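The drawer that ate our afternoon

September
Posted by Rui Cunha
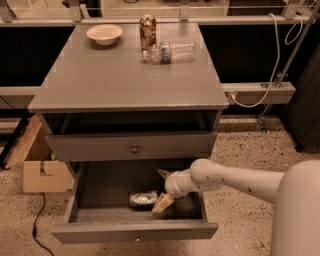 The nightstand, the bottom drawer and the snack bag.

So I promised I'd write up the drawer thing, and I've put it off long enough that Laurinda has started asking me at lunch.

Quick catch-up if you're new here. We've been teaching our robot to tidy up a piece of bedroom furniture. Open the drawer, find the trash, take the trash out, close the drawer. The program that decides what to do next is called Grostley (don't ask me, it was Tiago Sequeira's turn to pick a name) and it had been doing pretty well! By that point it had 163 tries logged on the gray nightstand and we were all feeling a little smug.

Then on try 164 it went in for a chip bag, closed its fingers on basically nothing, decided it had the bag, and pushed the drawer shut with its own gripper still inside.

I was across the room with a coffee. What I heard was a crunch, then a sort of groan from the shoulder motor, and then Carolina Mota yelling "stop stop stop," which was addressed to me because I was closest to the button. I was not very close to the button. It took me 7 seconds to get there according to the log, and I want it on record that I did not spill the coffee.

Damage: one bent fingertip, a nice dent on the inside of the drawer front, and an arm that refused to go home until we'd recalibrated it. Could have been a lot worse. The part that bugged me was that the arm kept pushing. It's supposed to give up when it feels too much resistance, and it just leaned on that drawer like it was trying to get a suitcase closed.

We spent the rest of the day arguing about why, and there were really two things wrong.

The first one is the foil. Shiny crinkly bags are miserable for our depth sensing. You get a bright crease that reads as closer than it is, and right beside it a patch that doesn't read at all, so the robot's idea of where the bag sits can be off by a good bit. A bowl or a water bottle, fine. A chip bag in a dark drawer, forget it. Grostley aimed for a spot above the bag and squeezed air. Carolina had actually flagged this back in the spring and I had put it on a list. I'd like to apologize to Carolina and to the list.

The second one is worse and it's on me. After a grasp, the program checks how far apart the fingers are. Fully closed means you missed. Something in between means you're holding something. But I'd set the cutoff for soft stuff really low, so thin wrappers would count, and one finger had snagged a little on the way down and stopped just short of closed. Good enough for my cutoff! "Got it," says Grostley, and moves on to the next step, which is closing the drawer. It skipped the lift check too, and while we were in there we found that the force limit gets relaxed during the closing step. I'd done that months ago when the old drawer was sticky and never put it back. Ugh.

Olumide Amadi, who is much calmer than me, went through the old logs that evening and found 53 grasps that had passed on that same low cutoff. Most of them really were holding a wrapper. A few weren't, and we'd just gotten lucky with the arm already being out of the way.

What we changed:

The drawer can't be closed until the arm has backed out past the front edge, no matter what the program thinks it's holding. The force limit is back where it should be, and it's now locked so that somebody (me) can't quietly loosen it. After every grasp the robot lifts and takes a second look in the drawer, and if the bag's still lying there it has to try again. And there's a second stop button on my side of the room, mounted right next to where I put my coffee.

It's slower now. The second look adds a pause that makes it seem like the robot forgot what it came in for, and I kind of relate. Tiago wants to try coming at the foil from a lower angle and skip the depth reading for the last little bit, going by touch. I think that could work, but I want to run it at half speed first, with the spare fingertips on. We have two left and the next batch is still on order.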